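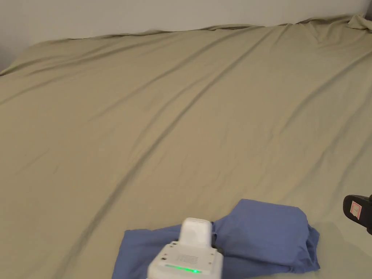
The Peltach Procedure

The unit had one bedroom and the bedroom had one bed. I was assigned to the unit for the closing inventory, which the company ran on every property it gave up. Trelteck had held the Peltach block for a long time and was giving all of it up by the end of April.

The form asked for each item, its condition and a disposal code. There were three codes: return, store, discard. A fourth column was headed Remarks and was narrow enough to hold two words.

I started with the kitchen, as the procedure said to. Kettle, scale deposits, discard. Pan set, incomplete, discard. The drawers had been lined with shelf paper cut by hand, and the cuts were straight to within a millimeter or so. Shelf paper was not on the form. I left it in place.

The bathroom took less time. Mirror, sound, return. Rail, one bracket replaced with a bracket of a different make, return.

I reached the bedroom at four in the afternoon. The upper bedding had already been taken off. The fitted sheet was still on, khaki, a large size, and it had creases running across it on the diagonal. Along the wall the cloth had bunched up. A fitted sheet does this when the elastic at the head end has lost tension and the mattress is pushed hard against the wall. The correct action is to pull the bed out, free the far corners first, then the near ones, and fold the sheet in thirds with the elastic inside. I had done it in 82 units by then.

There was a blue garment on the sheet. It lay in a heap, one side bundled and the other side spread flat.

Garments were covered by section nine. Personal textiles found in a unit were to be unfolded, checked at the pockets, refolded and bagged, and the bag was to be tagged with the unit number. The tenant was then sent a notice. If no reply came, the bag went to the depot in Tisau, where it stayed on a shelf until the shelf was needed. The depot had room for 3,000 bags. The last time I had been inside, it held over 2,000, and the clerk had begun putting the small ones on their sides.

I checked the tenant record. The notice address was the same as the unit address. This was common. People left and gave the place they were leaving, since the form required something and that was the address they knew by heart.

I should explain how I fold. Lay the piece face down. Smooth it from the center outward with the flat of the hand, two passes, three for heavy cloth. Bring the sides in until the edges meet. Fold the bottom third up and the top third down. The finished piece should stand on its own edge for a moment before it tips. My mother folded this way at the laundry in Mai, where she was paid by the piece, and the limit was 1,000 pieces a shift. She never told me whether she had reached it.

I did not fold the blue garment right away. I entered the mattress first. Mattress, serviceable, store. Then the wall, which needed no paint. Then the window catch. These entries were out of order and I initialed each one to show that I knew it.

By then the light had moved off the left corner of the room and the wall there had gone gray.

Seen from the door, the heap had a shape to it. The bundled side was rounded on top, about as high as a thin pillow, and it was placed low on the bed, where a person sitting on the edge would put down something they meant to pick up again. I considered how to enter this. Two words would fit. I wrote "set down" and crossed it out, which left no room for anything else.

At five I pulled the bed away from the wall. The far corners came free. I lifted the garment, smoothed it on the bare mattress, two passes, and brought in the sides. It stood on its edge, and I waited for it to tip before I reached for the bag.

The sheet I folded in thirds. Sheet, fitted, khaki, elastic worn. The code for worn elastic is discard. I entered store, initialed it, and carried both items down to the van. The van was already cold inside. I put the sheet on the shelf with the bag on top of it, and drove to the next unit.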